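Section 4: Setting out the bench and fitting the irrigation timer

Read this section through before you open the parts bag. You will need the Irnari timer head, the feed hose, the drip line, a cross-head screwdriver, a bucket and two AA batteries (not supplied). The manifold, if you bought one, is fitted in Section 5.

**Caution:** Turn off the outside tap before you start. The timer valve is delivered open and water will run straight through it.

### 4.1 Choosing a place for the timer

The timer fits any outside tap with a standard threaded spout. It should hang upright with the dial facing you. Leave at least 143 mm of clear space below the spout so that the hose can bend without kinking.

Do not fit the timer:

- to a hot water tap
- to a pump that starts on falling pressure
- indoors over anything that water would spoil

If you are feeding from a water butt, check that the base of the butt is higher than the bench. The Traltadel low-pressure valve works from a butt. The standard valve does not, and will stay shut.

### 4.2 Fitting the timer

1. Unscrew any hose fitting already on the tap.
2. Check that the rubber washer is seated flat inside the timer collar.
3. Screw the collar on by hand until it stops. Do not use a wrench.
4. Slide out the battery tray, fit the batteries and push the tray back until it clicks.
5. Wait for the green light. The valve will close, which takes up to 20 seconds.
6. Hold the bucket under the outlet and open the tap halfway.

A few drips from the outlet are normal at this stage. If water comes from the collar, close the tap, undo the collar and turn the washer over.

**Note:** The timer loses its clock when the batteries come out. The programme itself is kept.

### 4.3 Running the feed hose

1. Push the feed hose on to the outlet and tighten the ring.
2. Run the hose to the bench by the shortest route that does not cross a path.
3. Clip it to the wall or fence once every metre.
4. Cut the free end square with a sharp knife.
5. Warm the end in a cup of hot tap water for a minute, then push it on to the barbed joint.

If the hose has to cross a path, use the flat cover strip from the Emenen accessory pack. It will take foot traffic and a loaded wheelbarrow. It will not take a car.

### 4.4 Laying the drip line

The drip line has a hole every 181 mm, marked by a raised ring. Lay it with the rings facing up, or grit will collect in the holes.

1. Uncoil the line and leave it in the sun until it lies flat.
2. Fit the end plug.
3. Lay the line along the back of the bench, then forward and back again in loops.
4. Pin each bend. A bend tighter than the lid of a jam jar will close the line.
5. Join the line to the feed hose.
6. Take off the end plug, open the tap and run the timer on MANUAL until the water comes clear. Put the plug back.

One line will serve up to 24 small pots. For more than that, use a second line and the manifold.

### 4.5 Placing pots and trays

Drainage matters more than watering. Plants on a solid top sit in whatever runs out of the pot, and in a cool spring that is enough to rot the roots. Stand pots on a top with holes or slats, or raise them on pot feet.

Group plants by how much they drink. Tomatoes and cucumbers can share a line. Keep thyme, sage and other dry-ground herbs off it altogether and water them by hand. Small modules are best carried in crates so that a whole batch can be moved when the weather turns.

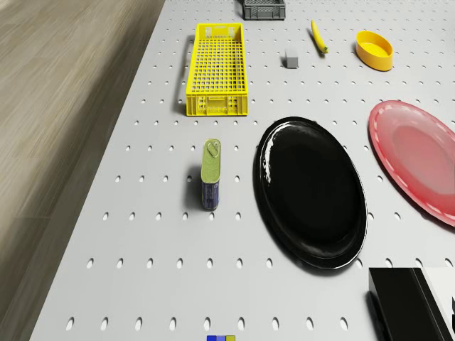

One Weerasinghe owner reports that seedlings at the far end of her line dried out every afternoon until she moved the thirstiest ones up beside the feed, and she asks for this to be put in the manual. We agree with the advice. Pressure falls a little along the line, so begin with the heavy drinkers nearest the joint and finish with the light ones.

### 4.6 Setting the first programme

1. Turn the dial to CLOCK and set the time with the + and – buttons.
2. Turn to START and choose an hour. Early morning is best. We suggest 6 am.
3. Turn to RUN and set five minutes.
4. Turn to EVERY and set one day.
5. Turn to AUTO. The green light will flash twice.

Leave this programme for three days, then push a finger into the compost to the second joint. If it is dry, add two minutes. If water stands on the surface or the compost smells sour, change EVERY to two days before you shorten the run.

**Caution:** Do not leave the timer unattended for a holiday until it has run a full week without adjustment.

### 4.7 Before winter

Take the timer indoors before the first frost. Remove the batteries, tip out any water and store it with the valve open. Drain the feed hose from its lowest point. The drip line can stay on the bench with the end plug out.

In February, check the washer and the filter mesh. Both are sold as part of the spares kit. If the mesh is only furred with limescale, soak it overnight in white vinegar and rinse it well before refitting.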